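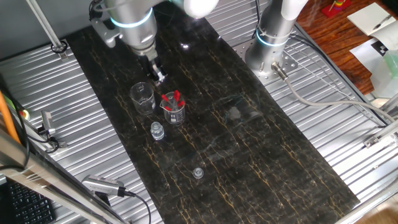

4.2 The open-day sessions

The second part of the study took place during the December open day at the Zondmont site. Visitors came through the lab in small groups between ten in the morning and late afternoon. Each group stood behind a tape line and watched the two-arm station work through the tube transfer task, in which test tubes are taken from one beaker and placed in another. A session lasted as long as the group wanted to stay. Most people left after one or two transfers, but a few stayed long enough to see the operator reset the task.

Figure 3. The bench station with two arms, glass beakers, and red-capped test tubes. One beaker is empty and the other holds the tubes.

We kept the layout used in Section 4.1, with the glassware standing directly on the marble slab. We had considered a foam rack, which would hold the tubes upright and make grasping easier. We decided against it so that the demonstration data could be compared with the earlier lab data. Tubes in a beaker lean against each other, and the angle of each cap changes when a neighbor is removed.

The control software was Plurnico, in the same version as before. Hortensia Ñahui ran the station for the whole day and was the only person allowed to move objects on the slab. Visitors could ask her to pause, to repeat a transfer, or to choose which tube went next. These requests were logged by hand along with the time. We did not record names or ages.

In all, 347 visitors agreed to fill out the short questionnaire at the exit, and the station logged 552 grasp attempts. An attempt was counted from the moment the gripper began to close. Attempts stopped by the operator were kept in the log and marked, and they are left out of the success rates in Section 5. The lab data set from Section 4.1 has 2,628 attempts, so the open-day set is much smaller and we treat it separately throughout.

Two conditions differed from the lab sessions. The room was louder, and the light changed as people moved near the windows. The marble is polished and reflects the ceiling lights, which had already caused missed detections of clear glass in our pilot runs. We did not recalibrate during the day. Calibration was checked once before the doors opened and once after they closed, using the procedure in Appendix B.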